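Ticket 338 - Ellery building, room 85
Opened by: Inmaculada Llorente
Category: Housekeeping / waste
Status: Open

Crumbs and a food smell reported Tuesday. Snack packaging found in the bin and on the bed. 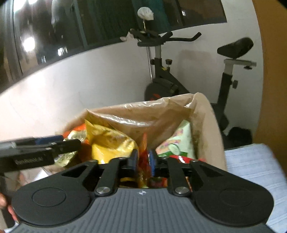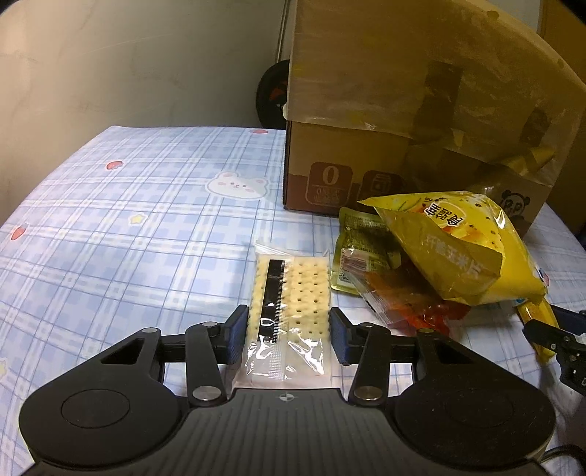

First: lined bin by the exercise bike. Second: bed, with cardboard box behind.

Action: change the bin liner, wash the plaid sheet, move unopened food to a lidded tub - Tinwood has 2 spare. Recheck Friday before closing.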